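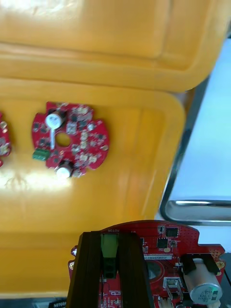 Mairéad Hegarty wrote in after my last post to ask why anyone would want 2,142 examples of the same thing, and whether I had considered a hobby.

I have, Mairéad. This is the hobby now. And they're never quite the same thing, which is the trouble. A round board can come out of a yellow tray at any angle it likes, and a policy that has only met it at one angle behaves like a tourist with one sentence of the language.

The first 200 were useless. I did them all myself, over a weekend, and by the end I had a lovely rhythm: straight in, close, straight up. The model learned my rhythm perfectly. Move the tray a hand's width and it went straight in, closed, and straight up with a fistful of air.

So for Stolemau (the second attempt - the first one was called Hostton and we don't talk about it) I made rules. Turn the boards between episodes. Approach from a side you don't like. Keep the clumsy ones if they recover, because the model will be clumsy too and somebody has to show it the way out. Darragh took this last rule to heart and has a real gift for it.

The red boards are harder than the plastic blocks we started on. Notched edges, tall capacitors, a green terminal block sitting exactly where you'd like to put a finger. Then there's the glare off the yellow, which I used to fight with a bedsheet and now just leave in.

On Tuesday I threw out 41 episodes for hesitating. Mine, mostly. I'd been drinking tea with the other hand.

Training starts again tonight.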